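Search this board Go Advanced
Newsletter: get the Kunwood digest in your inbox. Sign up / No thanks
2 min read

Renting out a garage unit – worth it?

beaudoin_fan
Okay so my lease at the Gemine building is up in January and they want 1316 a month for the same unit. I was paying 1121! Same leaky door, same one outlet. Do I fight it or move my stuff over to Kunwood?

rustbelt_kay
Fight it. They tried that with me and I got 23 bucks off, which bought me lunch, I guess. Ask for the outlet to be fixed in writing too.

drokeo77
I wouldn't bother fighting. Kunwood wanted 1650 from me last spring, so 1316 looks pretty good from here. You're paying for the location.

rustbelt_kay
Location? It's behind a tire place, drokeo. Nobody is fighting over that alley.

drokeo77
I like the alley. You can unload at 6 a.m. and not hear a word from anyone – try that at Kunwood.

beaudoin_fan
Ha, fair. I asked about a two-year lease and they said they'd think it over. What bugs me most is the deposit, they want it topped up to match the new rent.

mossy_lane
Check your old lease for that. Mine said the deposit stayed put on a renewal and they dropped it once I sent them the page. Also, go with a shared space if you can stand people. I split one on Beaudoin and my half is way less than any of this. 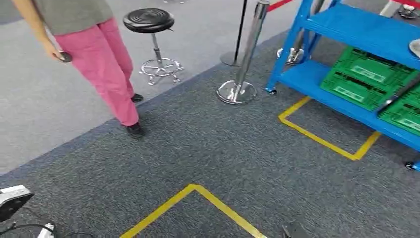
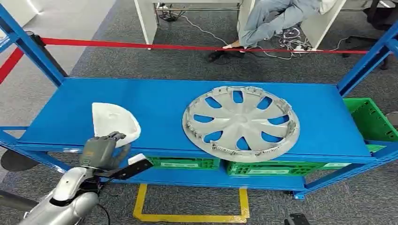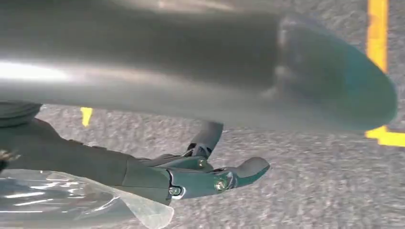
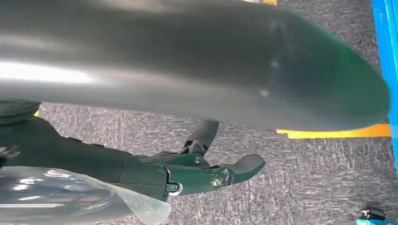 Stool in the first one, blue shelf with the hubcap in the second, close-ups for the last two.

beaudoin_fan
Digging out the lease tonight. Is there room for a third on Beaudoin?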